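About Ollier Books

Hello, and thanks for clicking on the page that hardly anyone clicks on! I run Ollier Books, which is a second-hand children's bookshop in Kedton with a website bolted on the side. We buy and sell picture books, story collections, annuals, pop-ups (if they still pop) and those slightly battered paperbacks you remember having on the shelf by your bed when you were eight.

I started it 15 years ago with a market stall and a folding table that pinched my fingers every time I put it up. Before that I worked in a school library, and I was forever rescuing things from the withdrawn pile and taking them home. Eventually home filled up. The stall was meant to clear a bit of space and of course it did the opposite, because people kept bringing me more.

These days there's a proper shop, on Jorkmont Lane, up the slope from the bus stop. The front room is picture books, the back room is everything with chapters, and the stairs are where I put anything I haven't priced yet. You're welcome to dig through the stairs. Just bring whatever you find to the till and I'll think of a number.
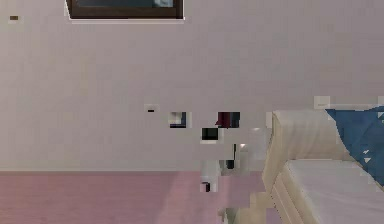 Do you buy books from the public?
We buy most weeks of the year, apart from the end of November when the shop is too full to take any more in. Send a list or a quick photo of the spines by email first, and please don't leave boxes on the step.

What I like best is the pictures. I know I'm supposed to say the stories, and I do love the stories, but it's the drawings I go back to. When you're small you look at the same page a hundred nights running, so you know every corner of it – the cat under the table, the odd sock on the line, the burnt toast. Then you come back to it at forty and spot something you never noticed, or something you noticed perfectly well at the time and were too polite to bring up at bedtime. I get emails about this all the time and I read every one of them.

That's how the blog came about. It's called Zapata, after a toy donkey in a very obscure picture book that I have never managed to find a second copy of (blue cover, no jacket, please get in touch). I write about one illustration at a time, usually late in the evening, and readers write in to tell me what I've missed. The longest argument we've had was over whether a bear was wearing slippers or simply had large feet. I still say slippers.

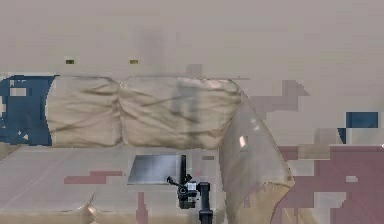 A beige sofa with two big cushions to lean back on

A few practical bits. Our stock list was last gone through from top to bottom on June 30, 2023, when it came to 2,762 titles. It changes daily, so if you've got your heart set on something, ask before you travel. The website shows the better copies and anything signed. The cheaper reading copies mostly stay in the shop, as it takes me longer to photograph a two pound paperback than it does to sell it.

I describe everything as I find it. If there's crayon on page nine, I'll say so, and I'll tell you the colour. I never rub out names or inscriptions. "To Granny's best boy, be good on the train" stays where it was written, and plenty of my customers go looking for exactly that sort of thing. Torn flaps get mended with proper paper tape, never the shiny stuff, which goes yellow and takes the picture with it.

Postage is charged at cost. We send out roughly 1,000 parcels a year, all wrapped on the same kitchen scales and cardboard arrangement I began with, and if something arrives with a bashed corner I'll refund you or find another copy if there's one to be had.

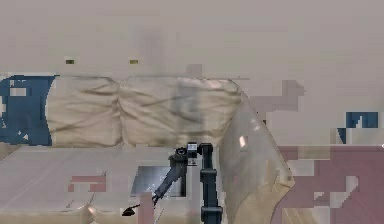
Cream sofa, pale wall, room for a bedtime story

Schools and nurseries get a discount, and I'm happy to put together a box by age or by theme. Dinosaurs and diggers are easy. Somebody once asked for picture books about soup, and I managed more than you'd think!

I also hunt for lost books. Tell me whatever you can remember, even if it's just "there was a goose and it was sad", and I'll have a go. There's no charge for looking. Some take me an afternoon and some have been pinned above the till for years. 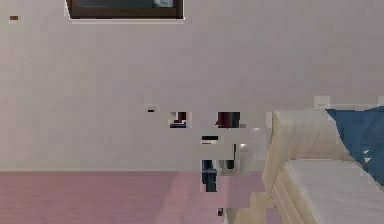

Dark brown frame and pale ledge, high on a plain wall

The shop opens at ten and shuts when it gets quiet, usually by five. Dogs are fine, buggies are fine in the front room, and sticky fingers can be washed at the little sink behind the till. If you can't get to Kedton, the contact form comes straight to me, and I try to answer within a couple of days – a bit longer if it's about the bear.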